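Omthorpe workshop teaches two arms to tidy a cupboard, slowly

Omthorpe, 12 December 2023

Members of the Clundov shared workshop in Omthorpe are pleased to announce that their two-armed robot, Rato, can now open a cupboard and put something in it. Members' children have been able to do this for years and were not impressed.

Rato began in July, when Santino Villalba brought in a pair of arms and asked whether anyone minded. Several people minded, chiefly those who had been using the big table. The project has kept the table and has since taken over the shelf where the glue used to live.

The task is known in the workshop as the Mateos routine, after the street Santino was living on when he thought of it. One arm deals with a sliding door. The other brings a steel bowl to the opening with a small plush toy riding in it, dressed for winter in a green hat and a red scarf. Both arms have to agree on when the door is open, and a fair part of the autumn went on that disagreement.
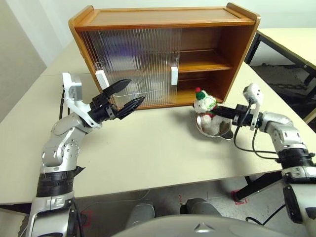 Can anyone come along and work on it?
Any member can, once they have done the evening induction and shown that they know where the stop button is. Visitors may watch, and may be handed a screwdriver.

"People ask me why it doesn't fold laundry," said Santino Villalba. "I tell them it has a cupboard to be getting on with. The door slides, the handle is tiny, and I have big opinions about both."

The routine takes 55 seconds on a good evening. On a bad one Rato reaches for the handle, thinks better of it and waits to be restarted. Of the last 40 attempts logged by the group, 3 ended with the toy on the floor, where it was picked up, dusted and sent back to work.

The group's next aim is to have Rato close the door again afterwards, a step that was left out of the original plan and has been raised by everybody's mothers.

An open evening will be held at the workshop in the new year. Entry is £2, tea included. Parking is as bad as ever.

Notes to editors
Clundov is a members' workshop with woodwork, sewing and electronics benches. Rato is spelt with one t. Interviews with Santino Villalba can be arranged through the workshop, preferably after he has eaten.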